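Search the help pages
Search
Clear

Kerslake Allotments: frequently asked questions
13 Aug 2023
By the site secretary

These are the questions we get asked most by people who want a plot at Kerslake, and by people in their first year of having one. The full rules are in the tenancy agreement. If anything on this page disagrees with the agreement, the agreement is right.

Who can apply for a plot?
Anyone aged 18 or over who lives in Itville or one of the parishes that border it. You have to show proof of address when you are offered a plot, not when you apply. If you move out of the area after you have taken a plot, you can keep it until the end of the rent year.

How long is the waiting list?
It depends on what you want. Half plots come up more often than full plots, and people who will accept either usually wait less. We do not give out positions on the list by telephone. You can ask by email and we will reply with your current place.

Can I choose which plot I get?
No. You are offered the next one that becomes free. You can turn down one offer and stay where you are on the list. If you turn down a second, your name goes to the bottom.

What does it cost?
The rent is set each December for the following year and is posted on the board by the lower gate. It covers water and the skip days. It does not cover a key, for which there is a separate deposit. The deposit is paid back when the key is handed in.

How big are the plots?
A full plot is 200 square metres. Half plots are half of that, though the ones along the railway fence are an awkward shape and lose a bit at the corners. Rent on those is the same as for any other half plot.

What state will my plot be in?
Usually overgrown. We strim a plot before letting it if it has been empty for a whole season, but we do not dig it over or clear the roots. Rubbish left by the last tenant, such as old carpet, glass or broken frames, will be removed if you report it in your first month. After that it is yours to deal with.

How much do I have to cultivate, and by when?
A quarter of the plot within three months, and three quarters by the end of your first full growing season. Fruit bushes, flowers and green manure all count as cultivated. Bare soil under black plastic does not, unless you have told us what you plan to do with it.

What happens at an inspection?
The site is walked in spring and again in late summer. If your plot is below the standard you get a letter, and you then have six weeks to put it right. If you are ill or have had a bereavement, tell us and we will put the letter on hold.

Can I put up a shed or greenhouse?
Yes, one of each on a full plot, and one or the other on a half plot. You need written permission first. Sheds must stand on slabs and not on poured concrete. They must be at least a metre from the path. Please do not use glass in greenhouses; polycarbonate is fine.

Is there water on site?
There are taps and dipping tanks along the main track. Hosepipes may be used for filling butts only, and must not be left running while you are elsewhere on the site. The supply is turned off in December and comes back on when the risk of hard frost has passed. Do not wash tools or pots in the tanks.

Can I have a bonfire?
Only between November and the end of February, only with dry plant material, and never if the smoke is blowing towards the houses on Flallent Road. No treated wood, plastic or rubber at any time of year.

Can I keep hens or bees?
Hens, yes, up to six on a full plot, with permission and a run that is closed at night. No cockerels. Bees are kept only in the apiary corner behind the orchard, and you must have completed a beekeeping course. There is a separate list for hive spaces.

Are dogs allowed?
On a lead, and kept on your own plot. Clear up after them and take the bag home.

What can go in the skip?
Broken tools, metal, old netting and plastic that cannot be used again. Green waste, soil, tyres and household rubbish cannot. If the skip is full, take your things home. Leaving them beside it means we are charged for a second collection.

Where do I get manure and woodchip?
Both are delivered to the bays inside the upper gate. Woodchip is free. Manure is charged by the barrow and paid for through the shop. Neither may be stockpiled on paths.

When is the shop open?
Sunday mornings from March to October. It sells seed potatoes, onion sets, canes, fleece, netting and general fertiliser. Payment is by card or cash. Orders for seed potatoes close before Christmas, and late orders are not taken.

Should I start seeds at home or on the plot?
Either. Parsnips, carrots and beetroot do best sown straight into the ground. Tomatoes, peppers and squash need an early start under cover. Leeks and brassicas are usually sown in a seed bed or in modules and moved later. If you use modules, push the seedling out from underneath and hold it by a leaf and never by the stem. Set it in a hole deep enough for the whole root, firm it gently and water it in.
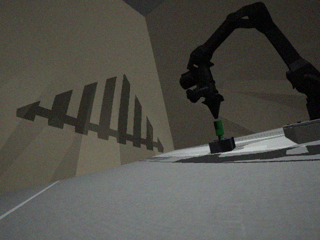

Computer-rendered scene: a small green cylinder held over a dark grey block.

When should I plant out tender crops?
The lower half of the site is a frost pocket and can be caught well after the rest of Itville is clear. Wait until the start of June for beans, courgettes and squash, or keep fleece to hand. Plots near the upper gate can usually go a fortnight earlier.

Is there clubroot on the site?
Yes, on many of the plots. Lime the bed the autumn before, grow brassicas on in pots until they are a good size, and do not bring in or give away plants with soil on the roots. Resistant varieties are worth the extra cost.

My neighbour's weeds are spreading on to my plot. What can I do?
Speak to them first if you feel able to. If nothing changes, email us with the plot number and we will look at it on the next walk round. Do not spray or strim anybody else's plot.

Can a friend help me on my plot?
Yes. Helpers can come with you at any time. If they will be there without you, give us their name so that we know who has your key. Being a helper does not give anyone a right to take over the tenancy.

I have lost my key. How do I get another?
Email us and bring the cost of a replacement to the shop. Keys must not be copied.

How do I give up my plot?
Tell us in writing, clear anything you want to keep, and return the key. Rent is not refunded for part of a year. Sheds left behind pass to the next tenant.

How do I contact you?
Use the form on the contact page, or put a note in the box on the shop door. The box is emptied on shop days.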